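How do I get a kitchen counter unsticky after years of cooking spray?

Asked by Sowmya Krishnan, Wednesday, March 18, 2026

Hi all! We moved to Trornach in December and I've wiped our counter every night, bless it, and it still feels tacky by the stove.
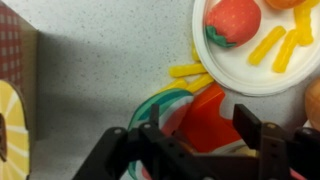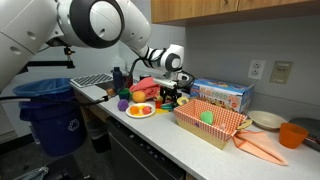 I've tried dish soap and plain hot water so far. I don't want to dull the finish - we're renting, and the landlord is fussy.

3 answers

Kirsty Pryor
Oh, I had this at my old place in Istier! Baking soda and a little warm water, mixed to a paste. Leave it on for 5 minutes, then go gently in circles with a soft cloth and rinse twice. Try a hidden corner first, and please skip the scouring pads.

partanen352
vinegar

Rernthorpe Gran
Not vinegar if it's stone, dear! Ask the landlord what it's made of.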